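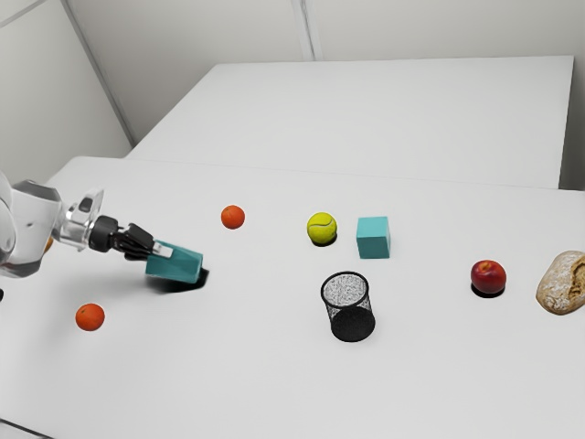

Kitchen and dining room safety check, Bevbridge Hall
Checked by: Eluned Dafis
Month: December
Started 9.15 am

1. Fire blanket by the cooker
OK. Tabs hanging free, wall fixing firm.

2. Extinguishers
Kitchen one in date, pin and seal in place. The one by the side door has lost its service label. Lodhi to replace the label or the extinguisher before the Christmas lunch.

3. Extension leads
FAIL. Two leads plugged into one another behind the tea urn. The urn is 3000 W and must go straight into the wall socket. Both leads taken out of use and locked in the office.

4. Hot water at hand basins
OK in the kitchen. Slow to warm up in the accessible toilet, as last time.

5. Fridge and freezer
Fridge reading 4 degrees, freezer minus 19. Door seal on the Prinarus freezer is split at the bottom corner. Part ordered, job number 954.

6. Worktops and tables
Clean, no chips or raised edges. Fruit and bread are to go into covered boxes at the end of each session. Mugs with cracks or loose handles go in the bin, not back in the cupboard. 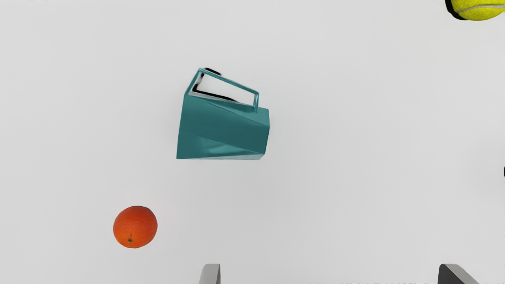
Nellus asked whether the cracked mug rule covers the ones kept for pens in the office, and said there are a few of those. Answer: yes if they ever come back to the kitchen, so please throw them out.

7. Floor
Wet floor sign missing. Non-slip mat at the sink curling on one side, tape is no use, needs a new mat.

8. Fire exits
Side door opens fully. Back door was blocked by stacked chairs, moved during the check. Chairs are to be kept in the store, and the number in the hall must stay within the 200 limit on the licence.

9. First aid box
Plasters low, burn dressings out of date. Order a box of 20 blue plasters and two dressings.

10. Gas shut-off
OK. Lever turns freely. Sign faded but readable.

Result: not passed. Items 3, 7 and 9 to be put right and checked again before the next hire. Items 2 and 5 can follow. Copy on the board by the hatch.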